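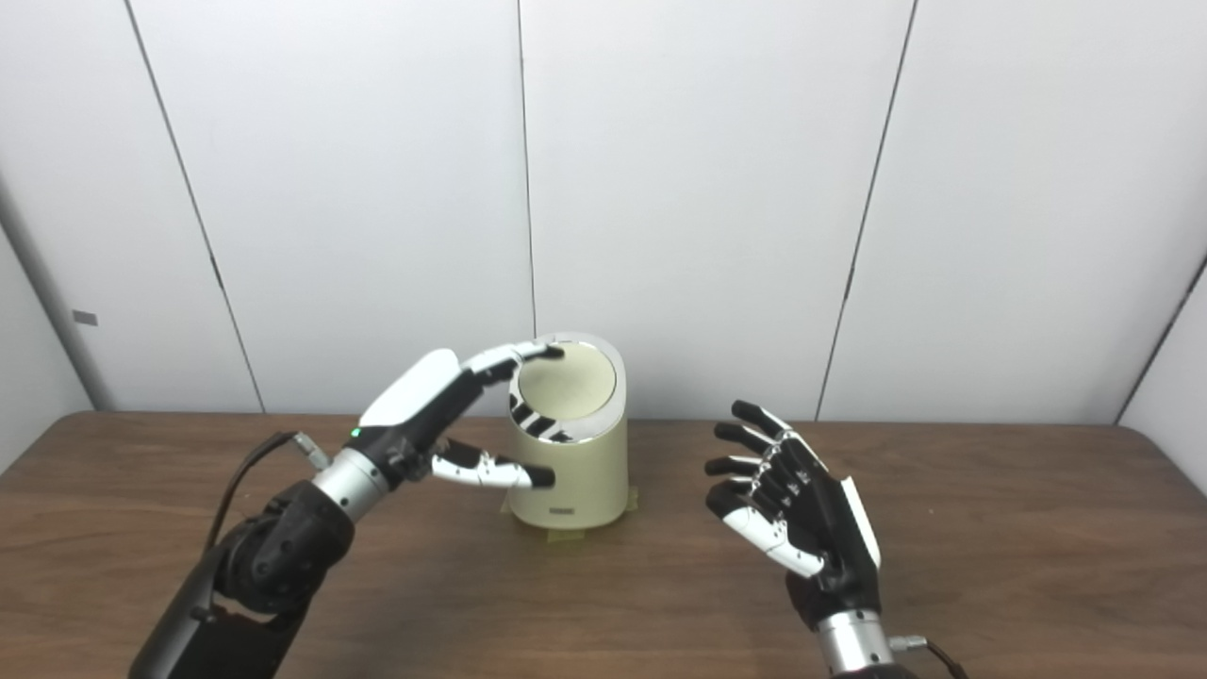

Lomau Countertop Canister, Cream: Two Months In

I didn't want to like this canister and for the most part I've managed. My sister-in-law Forough Safavi has a pair of them and kept bringing it up, so in February I gave in and ordered one from Della, the housewares shop that sells half the things I regret.

The listing calls it "sculptural." It's a short cream cylinder, slightly oval, with a flat lid one shade darker than the body and a thin shiny silver rim running around the top. There's a little black label low on the front with print so small I need my reading glasses for it. If you want to see from across the kitchen which canister has the decaf in it, that label won't help you. I ended up sticking my own on the back, where it spoils nothing.

On to the lid, which is where these things usually go wrong. The ad copy promises "one-touch opening." What I got was a lid that sits snugly and wants a firm push near the edge before the far side comes up. Fine if your hands are dry. After washing dishes I had to wipe them first, then hold the body with one hand and work the lid with the other. My neighbor Ehsan Alipour got it open one-handed on his first try, but he has enormous hands and was showing off.

Is it airtight? I doubt it. I filled it with ground coffee and left it alone for 13 days. The coffee smelled all right at the end, a bit flat. The same coffee in an old jam jar smelled the same. I'm not a laboratory, but I paid six times what the jam cost.

The cream finish is matte and looks good on my brown wood table, better than I expected. It also picks up fingerprints if you've been anywhere near butter. They come off with a damp cloth. The silver rim is worse, and every smudge catches the light. I've stopped polishing it.

Weight is another complaint. Empty, it's light enough to skate when you press on the lid, especially on a smooth surface. Full of coffee or sugar it behaves. With tea bags in it, you'll chase it. A rubber ring on the base would have fixed this, and the Wattanapong one I had before came with exactly that, for less money. Sadly I dropped the Wattanapong one.

Cleaning the inside is easy enough, I'll give it that. The opening is nearly as wide as the body, so a regular scoop goes in flat and you can reach the bottom with a sponge. Mine goes in the sink by hand because the leaflet is silent on dishwashers, and an email to Lomau asking about it got me a coupon.

Would I buy it again? At full price, no. Della had it marked down last I looked, and at that price I could see getting one for sugar or dog treats, something you open once or twice a day and don't mind going a little stale. For coffee, keep your jar.

Three stars, one of them for the color.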